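Progress report: Bekascombe house contents, sorting and packing
Prepared by Laine Kalniņš for Akinyi Lema, Darnby Fund
03/01/2018

1. Work completed

Sorting of small household items continued under the terms agreed in November. To date 129 items have been entered on the inventory. Kitchen and desk items are finished; the hall cupboard is in progress.

Cords are now coiled and tied with twine before boxing - plastic ties are no longer bought. Power strips are listed separately from appliances and go to the electrical check before any reuse. Mixed lots are laid out on the cloth-covered table and split by class: electrical, cleaning, tableware, toys, food packaging.
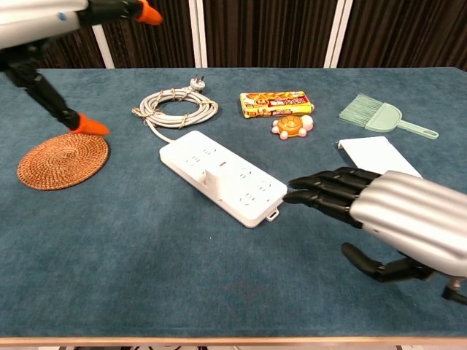

2. Open points

The mixed lots take longer than planned. A coaster, a brush and a toy turtle each need a different box, and a lot of this kind adds three lines to the inventory for very little volume. We propose a single "small mixed" class for such pieces.

Seven entries still lack a box number. Kowalczyk has not confirmed the delivery of cartons.

3. Next period

Finish the hall cupboard. Close the seven entries. Send five sealed boxes to the Nendurer store, with a printed list in each.

No change to the budget is requested.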